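Vurau bay, notebook
November 15, 2024

Drawer task, right arm. Protective stop during pull, top drawer.

Carrying on from the October entries. Software is the same build as the last drawer session, no changes to the grasp planner. The only parameter touched today was the pull force limit, which went back up to the default before the first run.

Sequence as commanded: approach, hook the top pull from above, draw toward the base, release, retract. The arm hooked the pull on the first try. Drawer travel started normally, then the wrist force reading climbed in a straight line and did not come down. The controller should have abandoned the pull at the soft limit. It kept going until the joint 2 torque monitor tripped and the arm stopped with the fingers still hooked behind the handle.

Log extract, typed in by hand because the export is still broken:

pull start, force near zero
soft limit crossed, flag raised, no action taken
joint 2 torque trip, stop category as configured
brakes on, arm holding position
stop acknowledged at the pendant

The flag was raised and nothing read it. The soft limit check publishes on the old topic name. The pull routine was moved to the new name when we merged the Jametti wrist driver, and the check was left behind. So the force guard has been doing nothing since the merge. Earlier runs passed only because no drawer ever stuck hard enough to need it.

Recovery was slow. Brake release on the Indberg controller is per joint, and with the fingers hooked the arm wanted to lift the drawer front when joint 2 let go. Supported the forearm by hand, released joint 2, eased the fingers up and out, then re-braked. Two people for this, one on the pendant and one on the arm. Do not try it alone. The written procedure assumes the gripper is free and says nothing about a hooked grasp. Needs a new paragraph.

Checked the wrist afterwards. No play, zero offset within tolerance, finger pads unmarked. Encoder counts on joint 2 compared before and after homing: a difference of 8, which is normal for this arm.

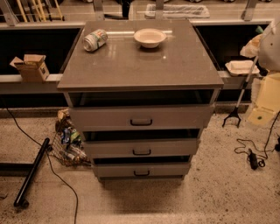

Drawer unit and floor area, right arm at the edge of view. Top and middle drawers partly open.

Floor needs attention before the next powered run. There is a power cable and its adapter lying in tangles to the right of the cabinet, and a second, thinner cable crossing on the left beside the wire basket. The black rod at lower left and the reacher leaning off the ledge are both trip hazards for whoever is supporting the arm. Add a floor check to the start list, same line as the e-stop test.

Drawer itself: worked it by hand with the arm parked. It runs freely for the first part of its travel and then binds if pulled off centre. Pulled straight, it does not bind. The planner takes its pull direction from the fitted front plane, and today's fit was rotated slightly clockwise. I suspect reflections off the glossy top are getting into the plane fit, but have not shown this. Ham was going to send us a matte sheet for the calibration table. A piece of it on the cabinet would settle the question cheaply.

Ran the pull again in simulation with the topic name corrected and a fake stuck drawer. Guard fired at the soft limit, arm backed off, fingers opened. Repeated it 500 times overnight settings, shortened timestep, no misses. Simulated contact is stiffer than the real thing, so this says the wiring of the check is right and not much about the threshold.

The recorder wrote 1,475 force samples for the failed pull. Raw file is in the shared fault folder under today's entry. Please do not tidy it or rename it until the threshold work is done.

To do, in order:

Correct the topic name on the robot, not only in simulation.
Make the pull routine refuse to start if no force guard message has arrived.
Fault test on hardware with the drawer clamped, reduced speed, two people.
Hooked grasp recovery added to the procedure.
Clear and re-route cables on the right side.
Plane fit with and without the matte sheet.

Arm is tagged out until the first two are done. Tag is on the pendant, key is in the drawer under the bench monitor. Base drive and left arm are not affected and can be used in the meantime.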